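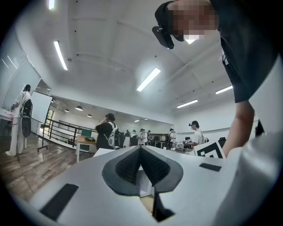 ## Chapter 6: Where Is the Hand?

I spent most of one June convinced I had a broken planner. The arm would reach for a cup, slow down beautifully, and close its fingers on the air next to it. I rewrote the cost function, I rewrote it again, and I complained to everyone in the Hidstead lab who would stand still. The planner was fine. My software had the wrong idea of where the camera sat on the gripper, and every pose after that inherited the mistake!

So this chapter is about pose: where the hand is, which way it points, and how a program works that out from pictures. If you skipped the matrix review in Chapter 2, go back now (I'll wait), because we'll be multiplying transforms by page 120 and I don't stop to explain them again.

We start with square fiducial markers, the black-and-white kind with a thick border. I love them. Four corners and a known side length give you a full pose from a single view, and the detector is short enough to read over lunch. They also have bad habits. Seen nearly face-on, a small marker can have two poses that fit almost equally well, and your estimate will flip between them from one view to the next. Section 6.2 shows how to catch that.

After that we take the markers away and track the room itself. Ceiling lights, railings and table edges all make decent features. People walking past make terrible ones, and a wide fisheye lens sees plenty of people. You'll fit a lens model, throw out the bad matches, and run the result on the Durnitz recordings, using Motetti, the small tracking library we installed in Chapter 1.

Before you read on, try Exercise 6.1. It needs a printed marker, a ruler and 19 lines of code.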